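3.2 Moisture regain and drying of textured cloth

Air-drying time in the home depends on how much water a cloth holds after spinning and on how fast that water can leave. The first quantity is well covered in the literature on fiber content. The second is less so, and most published values come from flat, plain-weave swatches hung in a chamber with forced air. Household cloth is seldom in that state. It is bunched on a rack, doubled over a rail, or left in a heap, and its surface is often textured. The trials in this section were set up to separate the effect of surface texture from the effect of folding.

Cloth was supplied by two mills, Clelta and Trindum, in undyed and dyed lots. All lots were washed once before use to remove finishing agents, then conditioned in the test room until two weighings in a row agreed. Pieces that had lost yarn at the cut edge were overlocked and conditioned again. The mass recorded after conditioning was taken as the dry mass for every later calculation, so the regain values reported here are relative to room-conditioned cloth and can't be compared directly with oven-dry figures.

Each piece was soaked, spun at 800 rpm in a domestic front-loading machine, and weighed on removal. It was then placed in one of 2 arrangements: spread over a wire rack in a single layer, or gathered by hand into a loose bundle and set on the same rack. Weighing continued at fixed intervals until the mass returned to the conditioned value. The room was kept closed and the ceiling fan was off. In total the procedure gave 3,070 usable weighings. Readings taken while the balance was drifting were struck out by the operator at the time and are not included in that total.

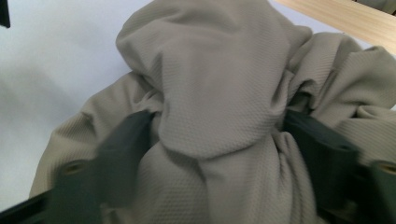
Figure 4. Textured knit or woven cloth in a gathered state. The fine, regular raised pattern remains visible across the folds.

In the spread arrangement, the textured lots dried slightly faster than the plain lots of similar mass per unit area. The difference was small but had the same sign for both mills. We attribute it to the larger exposed surface of the raised pattern, although the contact area with the rack wires is also lower for these cloths and the present data can't separate the two effects. Dyed and undyed lots of the same construction behaved alike, and they are pooled in the rest of the analysis.

The gathered arrangement gave a different order. Drying was slower for every lot, as expected, and the spread between lots was much wider. Thin plain cloth packed closely and held a damp core long after the outer layers had reached the conditioned mass. Textured cloth of the same weight kept small gaps between adjoining layers, and the damp core was less marked. Yeoman has argued that such gaps act mainly as paths for vapor. Our weighings agree with that view in the later part of drying, when the rate is limited by transport from the inside of the bundle. In the early part, when free water is still present at the surface, the rate was set by the outer area of the bundle and the texture had little influence.

The two-stage model of Section 2 was fitted to each curve separately. The changeover point was left free. For the spread arrangement, the fitted changeover fell so close to the end of drying in most runs that a single constant rate would have served as well. For the gathered arrangement, the second stage was needed in all but the lightest lots. Of the curves collected, 281 met the fit criterion and were kept. The rejected curves were mostly short runs with too few points after the changeover, and they came from both mills.

Two sources of error should be noted. First, bundles were formed by hand and their density was not controlled. Henk Kuipers formed all of the bundles for the Clelta lots and Imogen Yeoman formed all of those for the Trindum lots, so operator and mill are confounded in the gathered data. Comparisons between textured and plain cloth are therefore made only within a mill. Second, lifting a bundle to weigh it disturbs the layers. A short side trial in June, in which bundles were left on the balance pan throughout, gave drying times about 2 percent longer. No correction has been applied.

The fitted second-stage rates are carried forward to Section 3.3, where they are compared with the air permeability of the single layer. Thickness under light load is used there as the measure of texture. The pattern depth supplied by the mills was measured on unwashed cloth and did not hold after the first wash.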